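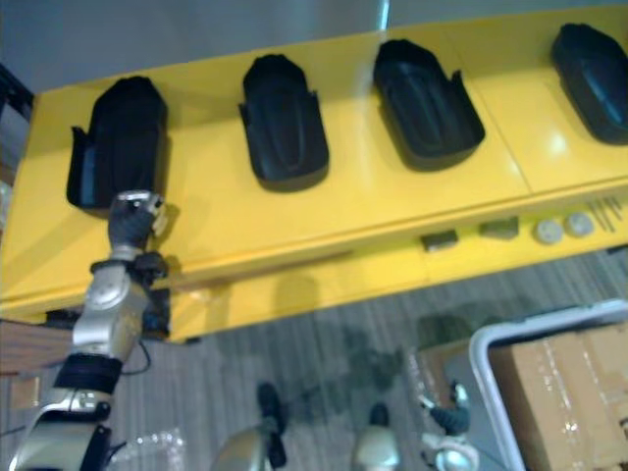
BROLTOW — March

The Broltow Public Library will change how it lends and collects material beginning next month. This thread sets out the new rules. Please read to the end before contacting the desk. (1)

Late fees on books, magazines and audiobooks will end. Fees already on an account will be cleared without any action by the cardholder. Nothing needs to be signed, and there is no form to fill out. (2)

Charges for lost or badly damaged items remain in place. An item is treated as lost 70 days after its due date. If it comes back in good condition after that, the charge is removed. (3)

The standard loan period stays at four weeks for books. New fiction will continue to go out for two weeks, with one renewal if no one else has placed a hold. (4)

Each card may now carry five holds at a time. We know some readers keep longer lists. The wish list feature in the catalog has no limit and does not affect your place in any line. (5)

Holds may be picked up at the Main Library, at the Keritz branch or at the Akl Street branch. Choose your location when you place the hold. Changing it later is possible — but the item may take several extra days to arrive. (6)

The Akl Street branch will close at 6 p.m. on weekdays instead of 8 p.m. The outside book return remains open at all hours. Keritz keeps its present schedule. (7)
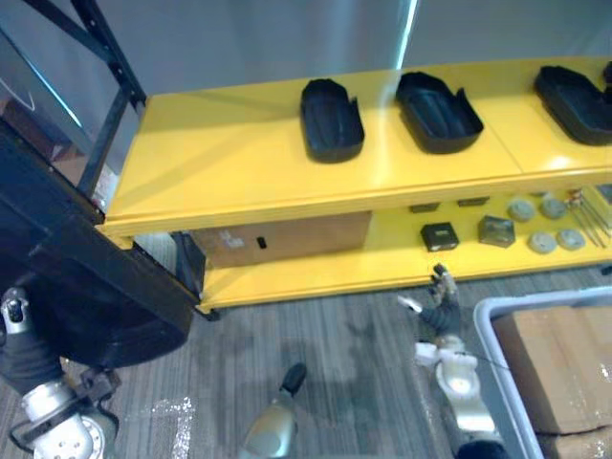

Horatetti Reader writes in reply: The earlier closing at Akl Street is hard on people who work until 5 and take the bus. By the time I get there the doors are being locked. Was a later opening in the morning considered instead?

Thank you for the comment. A later opening was considered. Morning hours at Akl Street are used heavily by parents with small children and by residents who come in to use the computers, and we chose to protect those hours. (8)

Evening visitors may send their holds to the Main Library, which is open until 9 p.m. on weekdays and is served by the same bus line. We will review the Akl Street hours in the fall and will post the results on this account. (9)

On local history: 500 photographs and letters from the Horatetti Mill collection have been scanned and may be viewed through the catalog. Originals can be seen by appointment at the Main Library. Please bring pencils only. (10)

Interlibrary loan requests are still free to cardholders. Some lending libraries charge a fee for rare or oversized items. We will always ask for your approval before a request with a fee goes forward. (11)

Cards that have not been used in three years will expire. To renew, bring a photo ID and proof of address to any location. Children's cards can be renewed by a parent or guardian. (12)

Large-print copies of these rules are available at every service desk. Questions may be sent by direct message and will be answered during open hours. (13)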